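Foro Taller Compartido Tonstead > Robótica y automatización > Brazo de escritorio: la vista del simulador sale en bloques grises

pinza_floja
20 de agosto de 2018
Buenas. Estoy montando un brazo de cuatro ejes en el taller y antes de conectar los motores quiero probar los movimientos en el simulador. El modelo carga sin errores y los ángulos de las articulaciones cambian en la consola, pero con la cámara virtual no consigo ver nada útil. Uso Clirnano para la simulación y mando el vídeo por red al portátil del banco. La controladora es una Plukico, aunque ahora mismo está desconectada.

He probado a reiniciar y a cambiar la resolución. Igual.

tornillo_m3
¿Puedes subir una captura? Y di qué bitrate tienes puesto en la salida de vídeo.

pinza_floja
El bitrate está en lo que venía de fábrica, no lo he tocado. Va la captura de esta tarde, tal cual llega al portátil.
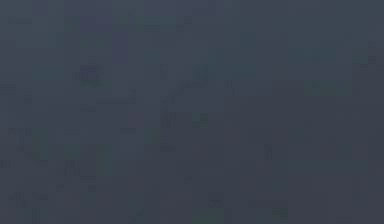

Respuestas a la captura

tornillo_m3
Eso es compresión. Tienes bloques rectangulares por todas partes y cada uno se distingue del vecino por muy poco. Con la escena tan oscura el códec tira casi todo el detalle. Sube el bitrate y vuelve a probar.

sundaram_cnc
No estoy de acuerdo. La compresión está ahí, pero debajo tampoco hay gran cosa: todo gris azulado, alguna zona verdosa y ningún contorno de brazo ni de mesa. Yo miraría primero la luz y la posición de la cámara. Si la cámara está metida dentro de una pieza o pegada a una superficie, puedes subir el bitrate lo que quieras.

tornillo_m3
Puede ser, pero con ese vídeo no hay forma de saberlo. Que guarde un fotograma en PNG directamente en la máquina que simula, sin pasar por la red, y salimos de dudas.

sundaram_cnc
Eso sí. Y de paso que ponga una luz direccional y aleje la cámara 2 metros de la base.

Jayanthi Rai
A mí me pasó algo parecido con el proyecto de la cinta y era la unidad del modelo. Lo exporté en milímetros y el simulador leía metros, así que la cámara estaba en medio de una pieza gigante. Mira la escala del archivo antes de mover nada.

pinza_floja
La escala la exporté en milímetros, sí. No sabía que eso importaba, en la consola los ángulos salen bien.

Jayanthi Rai
Los ángulos no cambian con la escala. Pon 0,001 en los tres ejes y recarga.

tornillo_m3
Cambia las cosas de una en una - escala, luz, cámara y bitrate, en ese orden - y guarda un PNG después de cada cambio. Si tocas todo a la vez no sabremos qué era.

pinza_floja
De acuerdo. Hoy ya no puedo, el banco está reservado. Lo hago en casa con el otro portátil y subo los PNG a este hilo. Los motores los dejo sin conectar hasta entonces.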